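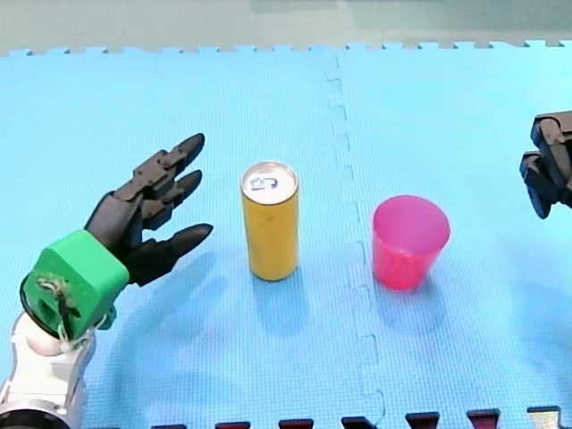
Chapter 3
What a Can Costs

By Hodžić - November

Pick up a canned drink and ask what you paid for. Most people say the drink. The company that sold it to you would prefer you went on thinking so, and it has spent a good deal of money to help you along.

This chapter is about packaging as a cost, a subject most introductory courses cover in one lecture, usually the one before a holiday. We will give it more room. A firm that gets its packaging wrong can lose money on a product everybody likes, and we begin with one that did.

Mulleo was a fruit soda sold in and near the town of Arnlow. It had loyal buyers and a cheerful label. In its first season the owners ordered printed cans in lots of 2000, the smallest run their supplier, Nutent, would accept. They filled and sold 900. The rest sat in a rented garage, where they went on costing rent with great patience.

The owners had worked out their price with care. They added up the sugar, the fruit, the gas and the labor, put a margin on top, and felt like business people. The cans went into the sums at the price of one can. The unused cans went in at nothing, on the theory that they would be used eventually. Then the recipe changed, the ingredients list changed with it, and eventually was canceled.

Accountants have a dull name for money of this kind. They call it a sunk cost, and section 3.2 explains why you should ignore it when deciding what to do next, and why almost everyone finds this impossible. The owners of Mulleo considered going back to the old recipe to suit the old cans. They held three meetings on the matter.

Before reading on, write down every cost you think goes into a single can of soda, from the metal to the shelf it stands on. Keep the list. You will need it in section 3.4, by which point it should look a little short - mine had 184 items in the last edition, and readers still wrote in to say I had left out the tax on the garage.

Key terms: unit cost, minimum order, sunk cost, margin

Last updated: November
Contact | Copyright Hodžić, all rights reserved | Back to top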